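How Do Scientists Know When Someone Tests a Nuclear Bomb?

Ages 9 to 12. Updated January 2024

A nuclear bomb releases a huge amount of energy in less than a second. During the Cold War, several countries set off these bombs to see how they worked. At first many of the tests were done in the open air, where they spread harmful dust over land and sea. Later, most tests were moved underground.

An underground test is harder to see. There may be no flash and no cloud. But it still leaves clues, and scientists have learned how to look for them.

Clue 1: Shaking ground

A big explosion underground sends waves through the rock. These are called seismic waves. Earthquakes make them too. A machine called a seismometer records the waves as a wiggly line.

How can you tell a bomb from an earthquake? In an earthquake, two sides of a crack in the rock slide past each other. The line often starts small and then grows. An explosion pushes outward in every direction at once, so the line usually starts with a sharp jump. Scientists compare records from many stations before they decide.

Clue 2: Sounds you can't hear

Explosions in the air make very low sounds called infrasound. People can't hear them, but special sensors can. Infrasound can travel hundreds of miles. Volcanoes and large meteors make it as well.

Clue 3: Sounds in the sea

Sound moves very well in water. Underwater microphones, called hydrophones, can pick up an explosion from the other side of an ocean. They also pick up whales and ships.

Clue 4: Gas in the air

Splitting atoms makes new kinds of atoms. One of them is a gas called xenon. Some kinds of xenon are radioactive, and they can leak up through cracks in the ground — sometimes days after a test. Air samplers collect the gas so it can be measured. Nuclear power plants and some medical factories give off xenon too, so scientists also study the wind to work out where it came from.

Try it: the table test

You need a desk or table, a cup of water, and a partner. Put the cup at one end. Ask your partner to tap the other end once with a knuckle. Watch the water. Now have your partner slide a book slowly across the top. Do the ripples look the same? Draw what you saw both times.

Words to know

Seismic: having to do with shaking in the ground.
Radioactive: giving off energy as atoms break down.
Treaty: a written agreement between countries.
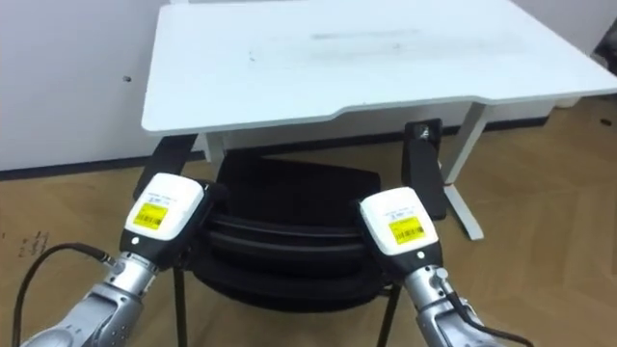
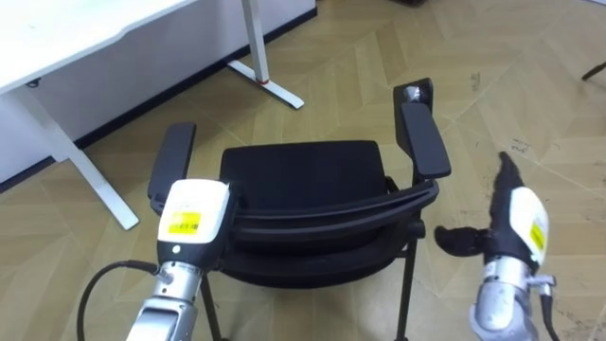
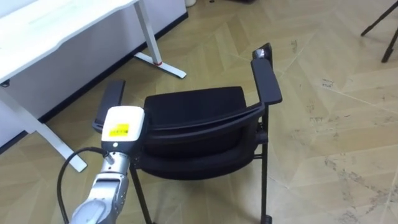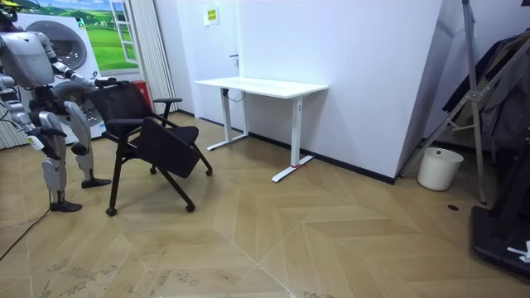

A black chair in each picture. Julden Learning Pages, Science and History, page 12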